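搬了四次家的女人，终于学会扔东西

约 Rekha Pai 聊天这件事，我拖了很久。一开始是她忙，后来是我忙，再后来大家都出不了门，反倒有时间了。我们隔着屏幕聊了一个下午，她那头在煮茶，我这头在啃一个有点干的面包（中间还掉了一次线，重连以后她已经喝到第二杯了）。

认识她是因为她写的小册子《Wiken》，讲怎么把一个家慢慢变轻。我买它纯粹是因为薄，心想这么薄总能看完吧！结果一口气读到半夜，第二天早上就把厨房最底下那个抽屉整个倒在了地上。

我问她怎么会走上“帮别人收拾屋子”这条路，她笑了半天。

“我以前是最不会收拾的那种人，”她说，“我妈来我家，站在门口不肯进，说等你找到地板再叫我。”

转折是搬家。她前后搬过四次，最后那次搬到一个叫 Misteveck 的小镇，房子比原来小了一半还多。搬家公司让她列清单，她老老实实列，列到第631件的时候停了笔，因为还没列到书房。

“我坐在楼梯上，手里拿着那张纸，忽然很想哭。631件！里面有一样东西我写的是‘不知道是什么的盖子’。我居然打算付钱让人家把一个不知道是什么的盖子搬到另一个城市去。”

那个盖子呢？我忍不住问。

“搬了呀，”她说，“到现在还在我的柜子里，我就是留着它提醒自己。”

她的办法说起来很简单，就是一次只看一样。别把整柜的东西摊开，摊开了人就慌，一慌就会全部塞回去。找一块空一点的平面，拿一样放上去，看着它，问自己上一次用它是什么时候。答不出来也没关系，先放到门口的纸箱里，过一个月再说。
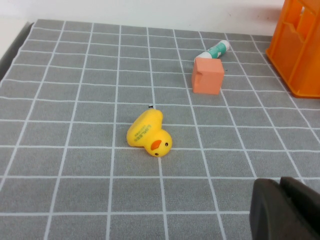 一次只看一样：格子垫上的黄色小鸭。

我说这听起来有点像跟东西面谈，她很喜欢这个说法，马上说要偷走用在下一本里。

“玩具是最难的，”她接着说，“衣服有尺码，穿不下就是穿不下。书呢，你知道自己不会再看了。可是玩具没有尺码，你看着它，它也看着你。我有个客人，家里两个孩子都上大学了，还留着一整箱洗澡玩具。我没劝她扔，我问她，你最舍不得哪一个？她挑了好久，挑出来一个，剩下的自己就提出去送人了。”

这个客人后来成了她的搭档，就是 Bhavana Hegde。我和 Bhavana 也通了个电话，她说话快得像在赶火车。

“Rekha 讲道理，我讲价钱，”她说，“我以前在超市做采购，看见收纳用品我眼睛是会发光的。可我跟每个客人都说，先别买盒子！你先扔，扔完了再看还需不需要盒子。十家里面有九家，到最后多出来一摞空盒子。”

她自己也吃过亏。有一年她迷上一套叫 Inga 的组合柜，花了1,499块，到货那天兴奋得晚饭都没做，装到夜里才发现比墙宽出来一截。柜子在走廊里横了一个冬天，全家人侧着身子走路。

“我先生一句话都没说，”Bhavana 讲，“他只是每次经过的时候叹一口气。一个冬天的叹气，比骂我难受多了。”

听到这里我心虚得不行，因为我身后就堆着三个没拆封的收纳篮，好在镜头照不到。 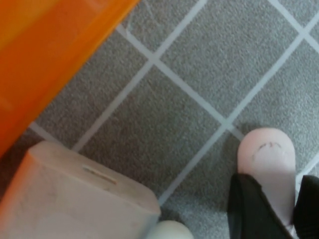
再回头说孩子的东西。好多读者写信问 Rekha，孩子每天玩完都是一地，到底要不要天天收。她的回答让我很意外，她说不用。

“地上就是给小孩玩的嘛。你让他三点钟收一次，五点钟收一次，他哪里还有心思搭房子？我自己的规矩是睡觉前收一次，大人陪着收，放首歌，歌完了就停。没收完的，留到第二天。”

放什么歌？我问。她说她家放的是一首又长又吵的老歌，孩子小的时候一听前奏就往桌子底下钻，现在十几岁了，听见还是会翻白眼，不过手会自己动起来。

我又问她有没有帮不了的人。她想了一会儿，给我讲了一位94岁的老先生。老先生的女儿请她去，说屋子太满了，怕他绊倒。她去了三趟，每趟都只是坐着听他讲，这把椅子是哪年买的，那个收音机是跟谁一起挑的，讲到高兴处还要把收音机打开，调半天，只有沙沙声。

“第三趟我跟他女儿讲，咱们把从床到厕所、从床到厨房的路清出来，灯换亮一点，别的都不要动。她有点失望，她付钱是想看见一个空屋子的。可那是他的屋子呀。”

后来女儿还是同意了。老先生送了 Rekha 一罐自己腌的柠檬，咸得要命，她说她吃了整整一年。

最后聊到今年。三月以后，她们没法上门了，就改成视频，客人举着手机在家里走，她在这头指挥。Bhavana 给这个服务起了个名字叫 Flillen，我问是什么意思，她说没有意思，就是念起来像打开窗帘的声音。（我试着念了几遍，好像真有一点像！）

“视频有个好处，”Rekha 说，“我动不了手，只能等。以前我着急，有时候客人还在想，我已经把东西拿起来了。现在我急也没用，我就喝茶。有位太太对着一条围巾想了二十分钟，最后留下了。以前我大概会催她。”

那你自己家呢，我问，现在总该很整齐了吧？

她把电脑转过去给我看。茶几上有书，有杯子，有一团毛线，沙发扶手上搭着两件毛衣。她也不害臊，说这是今天的，晚上放歌的时候再收。

挂了视频，我把身后的三个收纳篮拆开了一个，剪了标签，又想起 Bhavana 的话，放了回去。小票还在钱包里，明天去问问能不能退。

2020年6月4日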